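LILPORT, October 11, 2025

Pridgate Releases a Check Valve That Closes Quietly, to the Relief of People Who Work Near Check Valves

Pridgate, a maker of flow control parts for pump stations, boiler rooms and other places with poor cell reception, has released the Voltlow, a spring-assisted silent check valve for water and light process service. It is available now through the company's regular distributors and from the order desk in Lilport, which still has a fax number and still, from time to time, receives a fax.

A check valve lets fluid go one way and stops it going the other. The company has been making them long enough to know that this is not dinner party material. The swing type, the one most buildings already have, does the job with a hinged disc that drops back onto its seat when flow stops. If flow stops slowly, the disc drops slowly and everyone gets on with their day. If a pump trips and the water column turns around before the disc has made up its mind, the disc slams, the pipe jumps in its hangers, and somebody on the third floor calls downstairs to ask what that was.

The Voltlow uses a center-guided disc with a short stroke and a stainless steel spring behind it. The spring starts closing the disc as the flow falls off, so the valve is seated at or very near the moment of zero velocity. There is little reverse flow left to stop, and so there is little to hear. Pridgate's test bench operators asked for an indicator of some kind so they could tell that the valve had closed. They were given a pressure gauge, which they already had.
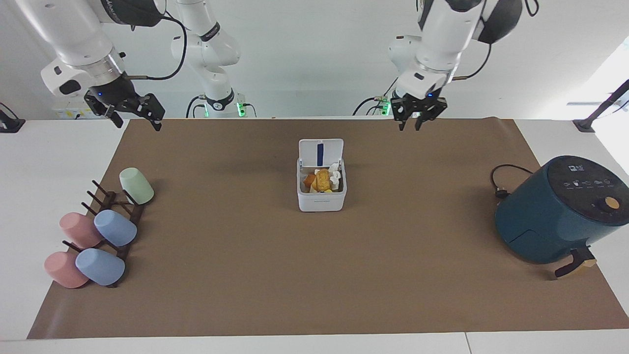 Can the Voltlow be installed in a vertical line?

It can go in vertical pipe with the flow running up or down, as well as in horizontal pipe, because the spring closes the disc without help from gravity. For downward flow, the heavier of the two springs should be specified when ordering.

The valve is offered in 8 line sizes, all in the wafer pattern, which fits between two standard flanges and takes up very little length. A globe-style body with its own flanges is planned for the larger sizes. Pridgate had hoped to announce both together. The pattern for the globe body came back from the foundry with the flow arrow pointing the wrong way, a flaw that on most products would be cosmetic.

Body material is ductile iron as standard, with a fused epoxy coating inside and out. A stainless body can be had for customers whose water is unkind to iron, or whose engineers have been burned before and have written it into the spec in capital letters. The disc and stem are stainless in either case. Seats are metal to metal or resilient, and the resilient seat is the one to pick where drop-tight shutoff matters. The metal seat will weep a little. All metal seats weep a little, and Pridgate would like to thank the rest of the industry for leaving that sentence to us.

On the test loop in Lilport, a sample valve from each line size was cycled 900 times with a deliberate pump trip at the end of each cycle. The rig was built to be hard on valves and turned out to be harder on the rig. Two pipe supports, one coupling and a wall clock needed replacing before the series was finished, all of them during the comparison runs with the older swing check. No spring in the Voltlow samples broke, and the seats were lapped once afterward, more from habit than need. The full test notes are available on request. They are long, and the section on the clock can be skipped.

Sizing deserves a word, since it is where most check valve complaints begin. A check valve should be sized to the flow and never simply to the pipe. An oversized valve runs with its disc partly open, fluttering in the stream, and a disc that flutters wears its guides out early and ticks while doing it. Pridgate's sizing sheet asks for the normal flow, the lowest flow and the fluid temperature. Customers are asked to give real numbers. "Same as the old one" has been entered on the form more often than any other answer, and the old one is usually the reason for the form.

The valve should also sit a decent distance from the pump discharge, with straight pipe between them where the room allows. The room seldom allows. Where an elbow is unavoidable, the installation guide shows which arrangements are tolerable and which ones will bring you back to the guide later. The guide runs to 6 pages, down from 90 for the previous product, which had included the warranty terms in full, a history of the firm and a blank section headed "Notes" that accounted for a good part of the total.

"We have made a valve whose best feature is that you won't notice it," said Shu-fen Hung of Pridgate. "I have now written four brochures for it, and I can tell you that is a hard thing to put on a cover."

The first batch outside the company's own building went to Witkowska, a packaged pump set builder that had been fitting swing checks on its twin-pump skids and fielding telephone calls about them. The skids alternate duty between pumps, so every changeover closes one valve and opens the other. With the old valves the changeover could be heard from the parking lot. Witkowska has since moved the Voltlow onto its standard drawing for the smaller skids and is trying it on the larger ones, a decision it communicated in an email of two lines, one of which was the signature.
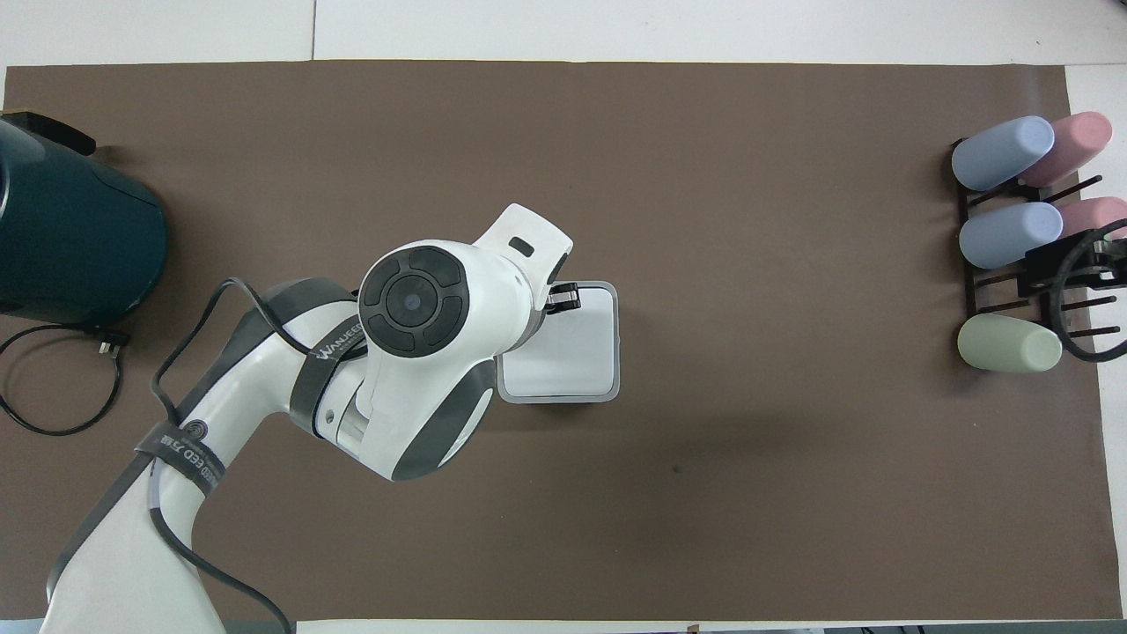

Witkowska added by telephone that the valves were fine, that the gaskets had arrived in a separate box with no label on it, and that it would be nice if somebody in Lilport could look into the gaskets.

Somebody has. Gaskets now ship in the same carton as the valve, in a bag marked GASKETS. Flange bolts are still supplied by the installer. A wafer valve needs longer bolts than a plain flange joint, and the correct lengths are printed on the carton lid, so the lid is worth reading before it is used to kneel on.

Maintenance is modest. There is no packing, no external lever and nothing to grease. Pridgate suggests pulling the valve for a look at the spring and guides when the pump itself is opened for service, and replacing the spring if it shows pitting or has taken a set. The spring and resilient seat are sold together as a repair kit. The disc can be ordered separately, though the company would be curious to hear what happened to it.

The Voltlow is not meant for slurry, sewage or anything with rags in it. A center-guided valve and a rag will find each other. For those services the swing check remains the better choice, and Pridgate will go on making it, noise and all. It is also a poor match for reciprocating compressors, whose pulsing flow will beat the disc against its stop until one of them gives up.

Customers replacing an existing swing check should note that the wafer body is much shorter than what is coming out, so a spool piece will be needed to fill the gap. Pridgate can supply the spool with the valve if the face-to-face length is given at the time of order. Please measure it with the valve still in the line - pipe under strain has a way of moving once the bolts are out, and spools do not stretch.

Distributors will receive new price sheets in October along with the cover-to-cover brochure, fourth version. Stock of the smaller sizes is held in Lilport. Larger sizes are built to order, and lead times will be quoted by the order desk, which has been asked to quote the real ones.

About Pridgate

Pridgate designs and builds check valves, foot valves and pump accessories for building services, irrigation and light industry. The company is based in Lilport, in a building it shares with its own test loop, and has lately become a quieter neighbor.

Press contact: Shu-fen Hung, Pridgate, Lilport. Requests for drawings, sizing sheets and sample valves should go to the order desk. Faxes will be read.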